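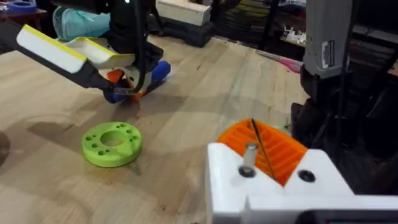 Green ring on the tabletop, Plurnley, June 2003

We had been meaning to go to the open day at Plurnley watermill for years, and every year something came up (a wedding, the car, the other car), so it was lovely to be setting off at last with sandwiches on the back seat and the sun properly out. From Manville it took us 45 minutes, most of them behind a horsebox. Parking is in the field past the chapel. Wear sensible shoes, as the way down to the mill is steeper than the leaflet lets on and there are nettles on the left.

The wheel was already turning when we got there and you hear it well before you see it, a sort of heavy sloshing with a knock in it. We stood on the footbridge far longer than we meant to. A kind lady in a floury apron took us up through the three floors, and I was very taken with the sack hoist, which goes up through little leather-hinged flaps that slap shut again behind the sack. They had it going again and again for the children, and for me! 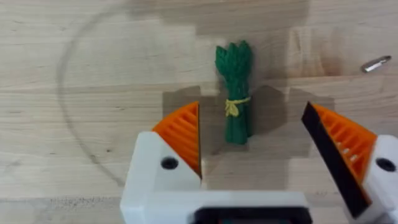

Can you buy the flour on the day?
It is sold from the hatch by the yard door, wholemeal only, and it had all gone by three o'clock, so go there first and carry it round with you.

The stones themselves are French burr, dressed by hand, and the present pair has been in the mill for 162 years. You can put your palm in the meal as it comes down the chute, and it is warm, which I had read somewhere but never quite believed. My other half asked a great many questions about the gearing and I went to look at the ducks. 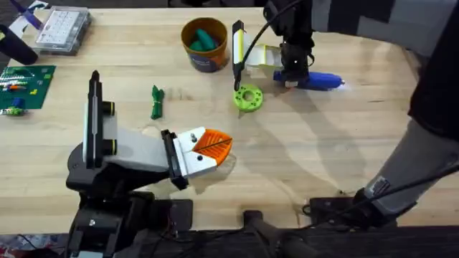 Tea was in the cart shed and very good it was too, with a date slice I would drive back for. We got talking to a couple who had come over from Nirville and do a mill most weekends in summer. They told us the one at Hjaltested is the finest they have seen anywhere, but that is a ferry and two nights away, so we shall have to save up.

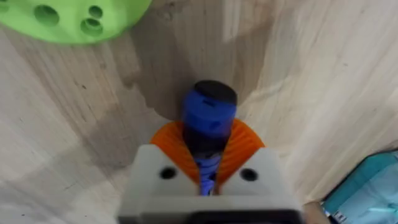
After tea we walked up the leat as far as the sluice, past yellow flags and a great deal of mud. The board by the gate said they had taken in 228 visitors the year before, and I should think they will beat that. The mill opens again in July if the water holds up. Dogs are allowed in the yard but not upstairs.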